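Progress report: demonstration day, Petek project

Prepared by Nermina Đorđević for Krešimir Atanasov, Nesent

The demonstration for partners took place in August at our site in Dendville. We had planned it for the spring, but the room was not ready and we agreed with you to move it. Guests came from Trakalport and from two local schools. Slavica Georgiou received them at 9 and gave a short talk on the aims of the project.

After the talk we went to the simulator, which is the main result of this period. Oluwaseun Balogun ran the table-clearing task on the large screen and stopped it at several points, so that the guests could ask questions. Most of them wanted to know how the two arms share the table and who decides which arm takes which object. For now it is fixed by the side of the table. We explained that this will change in the next period.
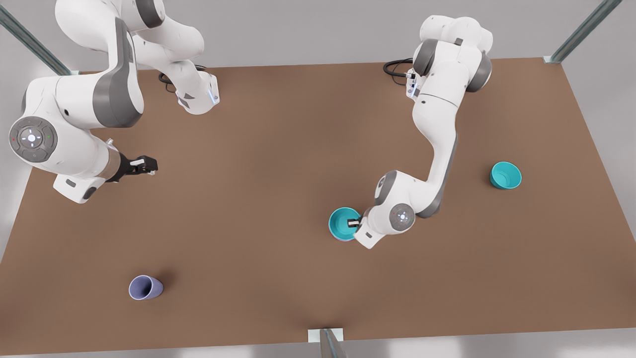 Table-clearing task in the simulator, with the left arm's gripper at one of the two teal bowls and the cup lying on its side.

The number of simulated runs kept in our archive is now 502. The guests from Trakalport asked if they can receive a part of them, and I promised to bring this question to you. Please tell us if the agreement permits it.

Krešimir Leka collected the comments on paper. Several people found the talk too long and the text on the screen too small. The teachers asked for a second visit with pupils, and we would like to offer it, if the travel budget can cover a bus.

Spending for the day stayed inside the approved amount, except for the rent of the screen, which we needed for 3 days and had planned for 2. The invoice is attached with the other papers.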